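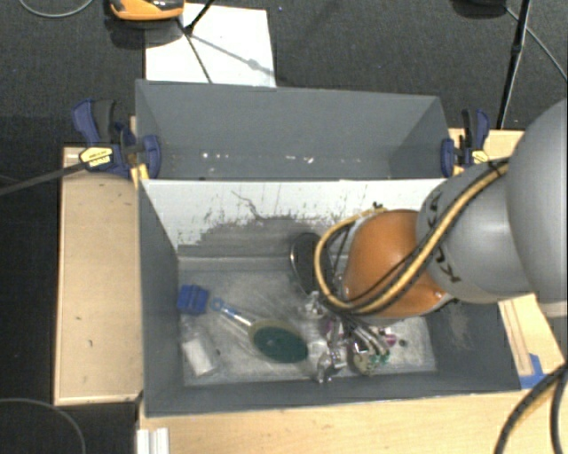 4.2 Bins, slopes and the way small things settle

Mixed bins are the most enjoyable part of this study to write about. Drawers and shelves tend to be sorted by someone with a plan, while a bin collects whatever has no better place to go, and the result has a structure of its own. At the Istside and Staniforth sites we looked at 32 bins in regular use, and kept a record of each one over 11 weeks, starting in July. Smaller bins at Dirncombe were left out of this part of the work and are treated in Section 4.4.

Figure 4 gives a good sense of the kind of bin we mean. The body is painted wood, gray on its inner walls, and the walls lean in toward a flat floor. At the back there is a paler sloped panel, so that anything dropped in from that side should slide forward and end up low down. The bin stands on a light wooden table and is clamped at its top corners. We came to value the clamps a great deal. A bin that shifts when somebody rummages in it will rearrange its own contents, and in our first trials at Staniforth this spoiled two full sets of notes before we fixed everything down.

The contents show the mix we find so interesting. A blocky blue plastic piece is joined by a small ring to a thin silver rod, and a round green disc with a pale rim lies flat at the rod's other end. A little white translucent bottle is on its side near the lower left corner. Farther right is a jumble of clips and other small metal hardware. Hardly any of these things share a shape, and we would be hard pressed to give the group a name. Users, when asked, mostly said "bits".

We sort bin contents into lying, leaning and nested items. A lying item has its full weight on the floor. A leaning item touches a wall or slope, like the dark oval object resting at the base of the back slope in Figure 4. A nested item is tangled with, or held up by, at least one other thing, and metal clips are wonderful at this. Two clips will hook onto each other with very little help, and a third will join them the next time somebody reaches in. Across the full set, nested items took longest to find again. In our search task, users were asked to bring out one named item, with a limit of 60 seconds. Lying items were nearly always found well within the limit. Clips and springs often ran past 30 seconds, even when the user had put them in the bin that same morning.

Slopes helped more than we had guessed. In a straight-sided bin the corners fill first and stay full, and small bottles in particular roll there and are forgotten. With walls that lean in, the contents gather on a smaller floor where they are easier to see and to get a hand around. The cost is crowding – the same slope that brings things into view also brings them into contact, and contact is where tangles begin. We think there is a best angle for a given kind of content, and we would love to see someone work it out with care.

Dirt turned out to be a record worth reading too. The back slope in Figure 4 is streaked and speckled, with a gray smear over its lower half, and the translucent sheet on the floor is scuffed and dusty, with a thin scatter of dust toward the right. We had planned to wipe every bin before each visit. Getachew Abdella argued against it, and he was right. On bins left unwiped, scuffs gave us a rough map of the places that saw the most wear, and we could set this beside the users' own accounts. The two often disagreed! Several people at Istside told us that they used the whole bin evenly, while the floor sheet was worn through on one side.

A loose sheet has one drawback, in that flat items can slip under its edge. Discs, washers and bottle caps were the usual losses. We now tape the edge down on all sides, following the method used for the Konura trays (Section 3.1), and repeat the floor check at the end of each visit.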